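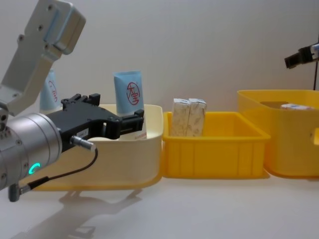 Seventeen bad demos and what I did with them

So I've been quiet on here since February, and the reason is mostly squeeze tubes. Light blue ones, standing on their caps in a cream bin, with two robot arms supposed to pick them up and put them somewhere else. I've spent more time looking at 大宝 tubes than I've spent looking at my own family this spring.

Quick recap for people who missed the last post. I'm training a policy to sort drugstore stuff between bins by copying demonstrations. A person drives the arms, we record everything, the network learns to do what the person did. We call the project Gratesano (long story, it was the name of a sandwich place). By the time I wrote last we had 700 demos and a policy that was great at cartons and terrible at tubes.

The cartons are easy. They're stiff, they have flat sides, and if you close on one a little off center it just shuffles over and you get it anyway. Tubes are meaner. Cap down, the top of the tube is the crimped end, flat and thin in one direction and wide in the other. Come in with the fingers turned the wrong way and you either miss or bend the crimp over and shove the whole thing into the bin wall. Our policy did that a lot!

My first idea was the boring one, collect more data. I did two long afternoons of nothing but tubes and retrained overnight, and the tube numbers barely moved. I was pretty grumpy about that.

Then Haoran Su sat down with me and we watched the training demos back at half speed, just the last moments before the fingers close. I'd been treating every demo that ended in a grasp as a good demo. But in a whole bunch of them the operator (me, mostly) comes in at a lousy angle, stops, wiggles, backs up, turns the wrist and tries again. The grasp works in the end, so it got saved as a success. And the network was faithfully learning the lousy approach, the stop and the wiggle. It would hover over the bin and dither, exactly like me at 4 p.m.

Haoran's suggestion was to throw those out. I didn't want to, because the turn-and-retry part is useful. It's the only place in the data where the policy sees how to get out of trouble. So we tried something in between. We marked the point in each messy demo where the recovery starts, cut the training weight on everything before that to zero, and kept everything after it. The earlier frames still go in as history, the network just doesn't get graded on copying them.

We did this by hand on 17 demos to begin with, only the ugliest ones, as a sanity check before writing any real tooling. I figured we'd see nothing. Out of our usual tube test, which is ten tries with the tubes moved between each one, the old policy got 2. The new one got 9.

I ran it again because I didn't believe it, with the bins nudged and the tubes swapped left to right, and it got 9 again. The miss was a different one each time. In one it went for the tube at the back of the cream bin and clipped the front one on the way in, and in the other it closed early on air, which it still does when the arm throws a shadow over the cap end. I have no fix for that yet.

Now the caveats. Ten tries is a tiny test. It's one kind of tube, on one clean white table, against one gray wall, and I picked the ugliest demos by eye, so I can't tell you how much of this is the weighting and how much is that I happened to find the worst offenders. The control I should have run first, deleting those same 17 demos completely, is running while I type this. If it scores just as well then Haoran was right and I owe him lunch.

A few people asked about labeling. I tried finding the recovery point automatically by looking for where the wrist reverses direction, and it sort of works, but it also fires every time somebody pauses to scratch their nose. For now it proposes a spot and I drag the marker. It's slow going and my wrist hurts.

Next I want to try it on handing a tube from one arm to the other, where my demos are even worse – there's one where I pass it back and forth three times before letting go. I'll put the marking script up once I've taken out the hard-coded paths and the swearing.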